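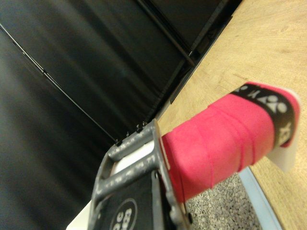
Search the Casik household encyclopedia Go

Litter scooping

Litter scooping is the daily business of lifting clumps out of a cat's tray and dropping them in a bin, and I've been writing this entry on and off since May because I keep having more to say about it!

The scoop (some people say litter shovel) is a small slotted spade, usually plastic. Clean granules fall back through the slots and the clump stays put. I like rectangular slots myself, though I've had long arguments with people who swear by round holes. Metal scoops last longer but they do scrape, and my cat leaves the room.

Trays come in every size going. The plain open sort is easiest to scoop, and a pale one, light blue for instance, shows up the bits you've missed in the corners. Grey clumping litter is what I'd start anybody on.

Now, the bin. You want it right beside the tray, lid up and liner in before you start, so you aren't carrying a loaded scoop across the kitchen.

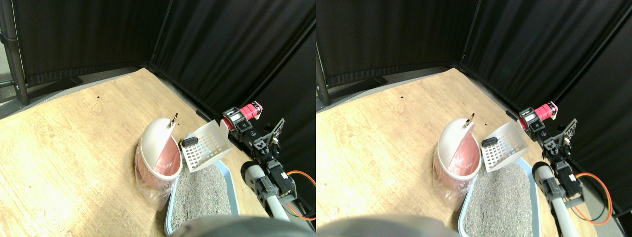
Graça Nogueira wrote in to disagree with me on liners: she folds hers well down over the rim, ties it up every Wednesday and has never once had a bag slide in. Fair enough, I leave mine looser and have fished out a few.

As for technique, go in at the edge and slide along the bottom, then give the scoop a gentle shake over the tray.

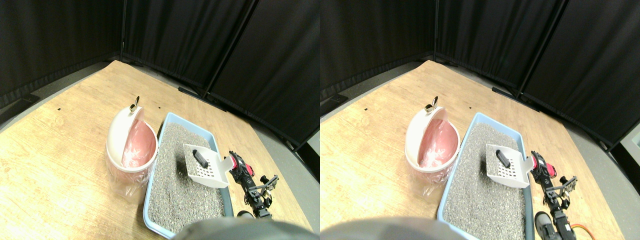
Wait until the granules stop falling before you swing over to the bin, and don't bang the scoop on the rim (dust everywhere). Top up the litter afterwards to a depth of 3 fingers.

See also: Clumping litter; Pedal bins; Foltholm tray

Contact us | © Casik | Back to top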